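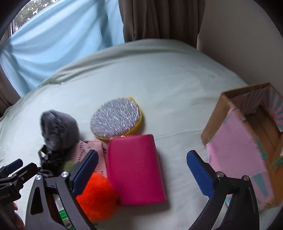
소품 담기 과제, 침대 위 배치. 그리퍼 카메라 시점

8월 정기 품질회의 회의록 (카스타리 조작 데이터 건)

시간: 오후 2시 시작
참석: 미즈노 사야카(진행), 무라카미 요시노리(하드웨어), 기쿠치 오사무(학습), 요코야마 린(수집 현장)
불참: 다무라 치하루(안전 담당, 서면 의견 제출)
기록: 요코야마

1. 지난 회의록 확인
수정 없이 승인. 다만 지난번에 "해결됨"으로 적은 개폐 폭 센서 건은 이번 안건과 같은 증상으로 보여 "미해결"로 되돌림. 무라카미는 원인이 다를 수 있다고 했으나 다르다는 근거는 아직 없음.

2. 개폐 폭 값 고정 문제
기쿠치 보고. 손에 드는 그리퍼로 모은 소품 담기 기록 2000건 가운데 512건에서 집게 개폐 폭 값이 도중에 멈춤. 영상에서는 집게가 벌어졌다 오므라지는데 로그에는 같은 숫자가 끝까지 이어짐. 오류 코드도 경고도 남지 않아 자동 검사를 모두 통과함.
무라카미는 펌웨어 갱신 이후 고쳐졌다고 설명. 갱신 전후 기록을 나눠 보았는지 미즈노가 묻자 아직이라고 답함. 그렇다면 고쳐졌다는 말은 이번 회의록에 결론으로 적지 않기로 함.
히구치 쪽 보고서에는 "값 안정성 개선"이라는 표현이 있음. 기쿠치는 멈춘 값도 그래프로 그리면 대단히 안정적으로 보인다고 지적. 보고서 작성자에게 무엇을 쟀는지 문의하기로 함.

3. 시험대 사고
위 데이터로 학습한 모델을 자소프 시험대에서 돌리던 중 로봇이 파우치를 쥔 채 놓지 않고 팔을 들어 올림. 파우치에 걸린 상자가 함께 끌려 시험대 밖으로 떨어짐. 옆에 있던 작업자가 상자를 잡으려고 손을 뻗었고 그때까지 팔은 움직이고 있었음. 다친 사람은 없음.
첫 사고 보고서는 "물체 낙하, 경미"로 분류되어 있음. 다무라의 서면 의견은 이에 반대함. 원문 그대로 옮김.
"떨어진 것은 상자지만 문제는 사람이 동작 중인 팔 아래로 손을 넣었다는 것입니다. 비상정지를 누른 시각이 보고서에 없습니다. 누르지 않은 것인지, 눌렀는데 서지 않은 것인지 확인되기 전에는 경미로 둘 수 없습니다."
참석자 전원 다무라 의견에 동의. 분류를 "조사 중"으로 변경. 자소프에 제어기 원본 로그를 요청함. 요약본은 지난번에 받았고 도움이 되지 않았음.

4. 원인 추정
무라카미는 집게 관절 쪽 배선 접촉 불량을 유력하게 봄. 현장에서 그리퍼 2대를 같이 쓰므로 한쪽 패킷이 밀렸을 가능성도 언급. 기쿠치는 수집 프로그램 수크비의 버퍼 처리를 의심함. 값이 멈추는 시점이 제각각이어서 어느 쪽 설명도 아직 딱 맞지 않는다는 데까지만 합의.
모델이 파우치를 놓지 않은 이유가 이 데이터라는 점도 아직 추정임. 정상 기록만으로 다시 학습해 같은 동작이 나오는지 보지 않았음. 기쿠치가 "거의 확실하다"고 했고, 미즈노가 그 표현을 빼 달라고 요청하여 뺌.
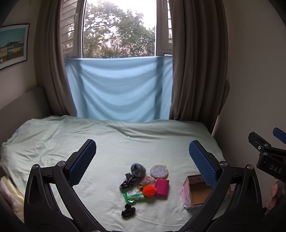
5. 눈으로 하는 대조
요코야마 보고. 소품 담기 기록 중 16건을 골라 영상과 개폐 폭 값을 나란히 놓고 확인함. 집게 끝의 파란 패드가 영상에 잘 나오는 경우에는 벌어짐과 오므라짐을 판단하기 쉬움. 집게가 파우치나 방울 장식 같은 소품에 가려지면 판단이 갈림. 같은 기록을 두 사람이 보고 다르게 적은 경우도 있음.
창을 마주 보는 각도에서는 바깥 하늘이 하얗게 날아감. 무라카미는 노출이 흔들려 영상 기반 보정이 어긋날 수 있다고 했으나 개폐 폭 값은 영상과 별개로 기록되므로 이번 건의 설명은 되지 않음. 커튼을 치고 다시 찍자는 제안은 보류. 조건을 한꺼번에 바꾸면 무엇 때문에 나아졌는지 알 수 없게 됨.
두 번째 그리퍼가 시야에 함께 잡힌 구간은 대조에 쓸 만하다는 의견이 있었음. 상대 쪽 영상으로 집게 상태를 확인할 수 있다는 것인데, 두 카메라의 시각이 맞는다는 전제가 필요함. 그 전제를 확인한 사람이 없어 담당을 정함.

6. 문제 기록의 처리
기쿠치 안: 멈춘 구간의 값을 영상에서 추정해 채운다.
미즈노 안: 해당 기록을 모두 뺀다.
요코야마는 채워 넣은 값이 나중에 측정값과 섞여 구분되지 않을 것을 우려함. 예전에 수크비에서 보간 표시가 내보내기 과정에서 사라진 일이 있음. 기쿠치는 이번 판에서는 유지된다고 했으나 시연은 없었음.
결정: 우선 뺀다. 채우는 방안은 표시가 끝까지 남는 것을 보여 준 다음 다시 논의.

7. 할 일
무라카미: 펌웨어 갱신 전후 기록 분리 비교. 문제가 난 그리퍼를 분해하기 전에 증상 재현부터 시도.
기쿠치: 문제 기록을 제외하고 재학습. 자동 검사에 "영상은 움직이는데 값은 고정" 항목 추가, 이번 문제 기록을 실제로 걸러 내는지 결과 제출.
요코야마: 그리퍼 사이 시각 차이 측정. 현장 작업자에게 촬영 전후로 집게를 끝까지 벌렸다 오므리는 동작을 하도록 안내.
다무라: 자소프 비상정지 기록 확인. 확인될 때까지 시험대 접근선 안쪽 작업 금지.
미즈노: 히구치 보고서 문의, 카스타리 데이터 배포 중지 공지.

8. 기타
배포 중지 기간을 묻는 문의가 이미 들어와 있음. 기간은 답하지 않기로 함. 무라카미가 다음 회의 전이면 충분하다고 했으나 지난 회의에서도 같은 말이 있었음(지난 회의록 3항).
다음 회의에는 다무라 참석 필요. 자소프 원본 로그가 오지 않으면 시험 재개 안건은 올리지 않음.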